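Dark marble for a kitchen counter, would you do it again?

We're redoing the kitchen in July and I'm stuck on the counters. I like dark brown marble with a lot of pale veining. The yard in Batthorpe quoted 137 a square foot installed, and the quartz place in Ludgate came in well under that. We cook every night. Is marble going to make me miserable?
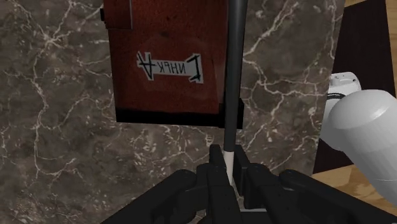 Posted by jellell_kitchens » 22 Jun 2017
Re: Dark marble for a kitchen counter

This sort of veining hides crumbs and water spots pretty well. It does not hide etching. Lemon juice or vinegar leaves a dull mark on a polished finish, and on dark stone you see it from across the room. Ask for honed. Also ask to see the full slab before they cut it — a sample tile tells you very little.

sootypan56
Disagree about honed. We had honed dark stone in the last house and every greasy fingerprint showed. Polished was easier to wipe down. I'd take a few etch marks over that.

jellell_kitchens
Did you seal it? Honed needs an enhancer or it looks chalky.

sootypan56
Twice a year. Still showed.

marlow_tile
Depends on your edge too. A plain square edge looks right with this stone, but it chips if you bang pots on it. Get it eased a little.
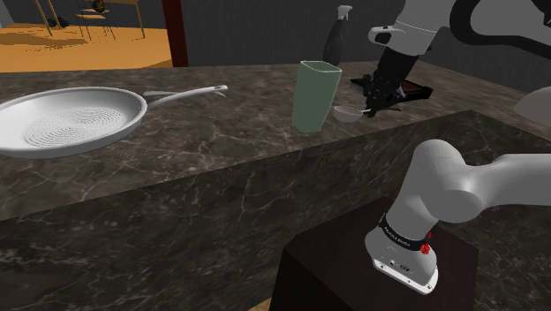 White pan and green cup on dark veined marble.

I'd put the money into the sink and get quartz. Our whole counter was 892 from a remnant yard, cut and delivered.

batthorpe_ben
Remnants are fine if your run is short. Mine wasn't, and I ended up with a seam right next to the stove.

Original poster again. Going to look at slabs this week. Does anyone know if the yard charges extra for the sink cutout?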